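Liste de contrôle hygiène et sécurité – ligne de biscuits fourrés
Site de Wesness, atelier 2
Date de la visite : 10 juin 2019
Contrôle fait par : Brodie Ormsby
Accompagné par : Wiremu Lockyer, responsable de ligne
Produit en cours : biscuits Cundidura, fourrage chocolat, pour le client Limsakul

Notation : C = conforme, NC = non conforme, SO = sans objet

1. Réception et stockage des matières

1.1 Sacs de farine sur palettes, sans contact avec le mur : C
1.2 Étiquettes allergènes lisibles (lait, soja, noisette) : NC
Commentaire : sur la palette de poudre de noisette, l'étiquette était collée sous le film et on ne pouvait pas la lire sans couper. Elle a été refaite pendant la visite. Je demande quand même que la consigne soit rappelée au magasin.
1.3 Fournisseur Wikau, certificat du lot présent : C
1.4 Rotation des stocks : C

2. Pétrissage et formage

2.1 Grille de protection du pétrin en place : C
2.2 Arrêt d'urgence essayé : C
2.3 Lames et racleurs sans éclats : C
Commentaire : un racleur commence à être usé. Il reste acceptable, mais il faut prévoir son remplacement avant novembre.
2.4 Tamis contrôlé au début du poste : NC
Commentaire : le contrôle a été fait selon l'opérateur, mais la feuille n'est pas signée. Sans signature, je dois noter non conforme.

3. Four et refroidissement

3.1 Enregistrement des températures complet : C
3.2 Sortie du tunnel dégagée, sans miettes accumulées : C
3.3 Gants thermiques disponibles au poste : C
Commentaire : une paire est trouée au pouce droit, à jeter.

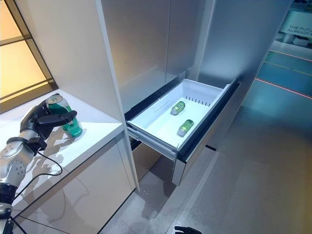 Canette verte sur un plan de travail blanc.

4. Fourrage et emballage

4.1 Détecteur de métaux essayé toutes les 30 minutes : C
4.2 Paquets rejetés dans le bac fermé à clé : NC
Commentaire : le bac était bien là, mais la clé restait dans la serrure. M. Lockyer l'a retirée tout de suite.
4.3 Code de lot et date lisibles sur le carton : C
Commentaire : vérifié sur le lot 91, cartons pris au début et à la fin de la palette.
4.4 Échantillons témoins conservés : C

5. Personnel et locaux

5.1 Charlottes, blouses et chaussures : C
5.2 Lavabos alimentés en savon et en papier : C
5.3 Boissons et nourriture personnelles seulement en salle de pause : C
5.4 Issues de secours libres : C
5.5 Pièges à insectes relevés : SO (relevé confié au prestataire)

Résultat : trois points non conformes, aucun ne demande l'arrêt de la ligne. Les points 1.2 et 4.2 sont corrigés sur place. Le point 2.4 reste ouvert jusqu'à la réception d'une semaine complète de feuilles signées.

Copie remise à W. Lockyer à la fin de la visite.
Signature : B. Ormsby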